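On Keeping a Household Budget Through the Heating Season

27 November 2022

The first full month of heating is now behind us, and it seems appropriate to set down how the household budget has held up. Readers of last year's entries will recall that the gas bill was the one item I consistently failed to estimate. In October I therefore changed the method. The annual cost is divided into equal monthly amounts, and each amount is moved to a separate account on the day wages arrive.
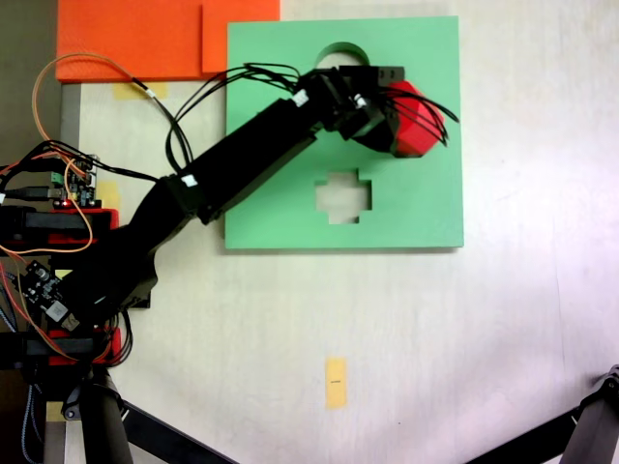

The difference has been considerable. Under the former arrangement, a cold month fell entirely on that month's groceries. Under the present one, the bill for October came to $113 and was paid from money already set aside. A balance of $30 remained, and it has been carried forward.

Three rules apply to the account. Transfers are made before any other spending. Withdrawals are made for heating only — car repairs have their own line. The monthly amount is reviewed twice a year and is otherwise left alone.

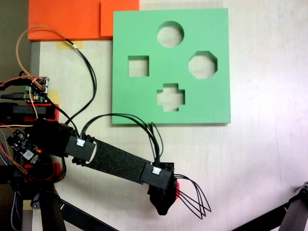 A green board with four cutouts.

The review itself need not take long. I allow 20 minutes, with the last year of bills on the table in order of date. Where a bill is an estimate from the supplier, it is marked in pencil and replaced when the actual reading arrives. Two of mine were wrong last winter, and both were too low.

A number of readers have asked what total is reasonable to begin with. I can speak only for a small two-bedroom house with older windows, for which I set aside about $800 a year. Those who have recently moved may wish to ask the previous occupant for past bills. Most are willing to share them.

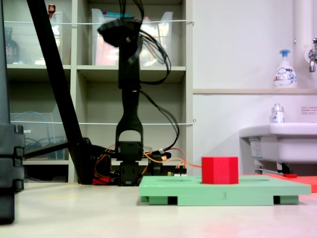
Lefteris Drakos writes that he tried equal monthly amounts for one winter and gave them up, as his income varies too much from month to month. He now sets aside a fixed share of each payment received and makes up any shortage in spring. I consider this a sound arrangement for anyone paid by the job, provided the share is taken before rent. I would be glad to learn what share he uses, and whether it covered the whole of last winter.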